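Section 4: Washing and Drying the Prunik Plush Toy

Read this section before the first wash. It covers the Prunik in the standard size and the dish-set version. For the sleepy-time version with the sound box, see Section 6.

4.1 Before you start

You will need:
A shallow bowl, wide enough for the toy's head
Mild liquid soap, unscented
Two clean cotton cloths
A soft brush (a baby hairbrush works well)

CAUTION: Check the eyes and nose before every wash. If one of them turns or lifts when you pull on it gently, stop and take the toy away from the child. See Section 7 for repairs.

4.2 Surface cleaning

1. Clear a table and wipe it down. Plush picks up crumbs and dust quickly.

2. Brush the toy all over in one direction to lift out loose dirt.

3. Pour lukewarm water into the bowl, no deeper than your thumb is wide, and add 2 drops of soap.

4. Dip a corner of the first cloth and wring it out well. The cloth should be damp – never dripping.

5. Wipe the face first, working outward from the nose. Go around the eyes with a fingertip under the cloth. Do not scrub the seams.

6. Turn the toy over and wipe the back of the head and the body. Change the water if it turns cloudy.

7. Rinse the cloth in plain water and go over the same areas again. Soap left in the pile makes it stiff.

NOTE: On red and pink toys, a little color may come off on the cloth during the first wash. This stops after a wash or two.

4.3 Drying

8. Press the toy between the dry cloth and your palm. Do not wring or twist it.

9. Empty the bowl and set it back on the table. Lay the toy on its side next to it, with the face clear of the rim, and turn it to the other side after an hour.
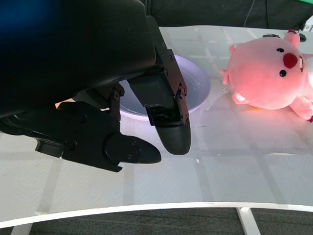

10. Once the toy is dry to the touch, brush the pile again and leave it overnight before giving it back.

CAUTION: Do not use a tumble dryer, a hair dryer or a radiator. Heat can loosen the stuffing from the lining – the head will lose its shape.

Section revised May 31, 2022, by Orysia Boiko, Kravets Toys.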